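Ticket 329: Second bottle cell, what to order before the April budget closes
Status: open, waiting on quote
Site: Bendgate
Category: purchasing / spares

Request as entered: Bendgate wants a second bottle-handling cell to match the first. Purchasing needs a parts list with nothing missing this time. On the first cell we raised 6 extra orders after the arms were paid for, mostly cables, trays and stands.
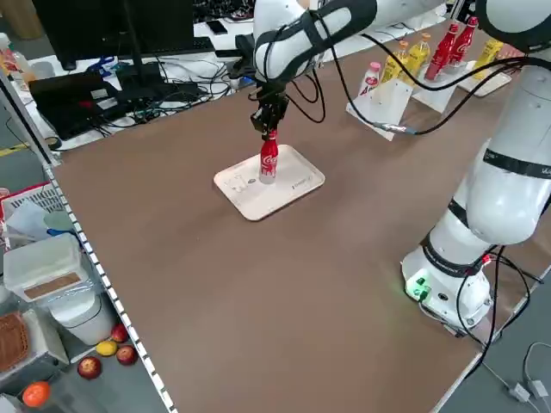 2 min read

The arms are the easy part. Carneo quotes them as a pair and the price holds for 14 weeks. Grippers are a separate line, so check that the quote says two.

Trays come from Idden. They go on the table loose, with no fixture, and the bottle is set straight down on them. Order spares with the first batch - the shipping costs more than the trays do.

Stands are where the last budget went wrong. We put down one line for "bottle stand" and the supplier asked which one. The tiered rack takes three rows, with the short pink-capped bottles in front and the tall red ones at the back.
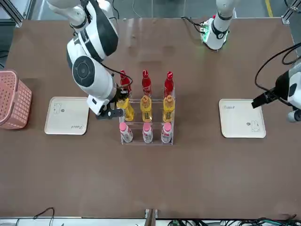

Update, 10:40

Asked whether we can drop the tiered rack and buy only the bridge type. Answer from the floor was no, they want both. The bridge stand takes the red bottles with the yellow ones close behind, and the gripper picks by the neck.

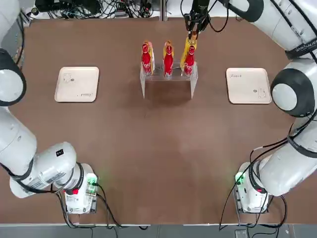 Bridge-type stand, yellow bottle held at the neck.

Cable management was never on the first list. Please add it as its own line. Štěpánek can supply the table frame with cable channel fitted, but the quote came in over 329 per side and has to be approved separately.

Still to do:
Confirm gripper count with Carneo
Get Idden lead time in writing
Ask Štěpánek for a price without the channel

Leave this ticket open until all three are back.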